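Gudgate Bags: Frequently Asked Questions

What is the difference between the Ero and the Surnwood?

The Ero is a crossbody bag with one main compartment and a zipped back pocket. The Surnwood is a tote with an open top, a magnetic snap and 2 inside pockets. Both come in the same leather and the same colors.

Will a laptop fit in the Surnwood?

The main compartment is 40 cm wide at the opening and narrows slightly toward the base. Most 14-inch laptops fit with a sleeve. A 15-inch model may fit without one – measure it first.

How long is the strap on the Ero?

The strap has nine holes and adjusts from shoulder length to full crossbody length. Extra holes can be punched at no charge before shipping. Add a note to the order. 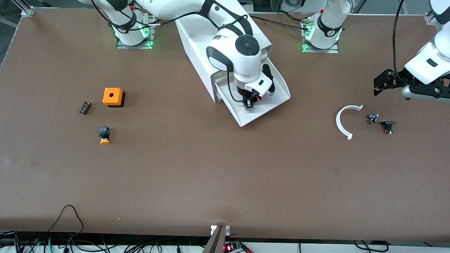 Black hardware is available on both bags for the same price as brass. The coating is matte and may show light wear at the strap clips, where metal rubs on metal. Customers often ask how black parts look on the white leather. The contrast is strong, and it is more noticeable on the Ero because the clips sit higher. Brass is the softer choice. Hardware can't be changed after the bag is made.

How heavy are the bags?

The Ero weighs 305 grams with its strap. The weight of the Surnwood depends on the lining and is listed on its product page.

How do I clean the leather?

Wipe with a soft, slightly damp cloth and let it dry away from heat. Don't use alcohol wipes or household cleaners. White leather can pick up dye from new denim, and these marks usually can't be removed.

Can I buy a replacement strap?

Yes. Straps are sold separately in both hardware finishes. The Villanueva strap is wider and fits the Ero only.

What is your return policy?

Unused bags can be returned within 40 days with the tags attached. Bags with extra punched holes are final sale. Refunds go to the original form of payment, less the return shipping fee.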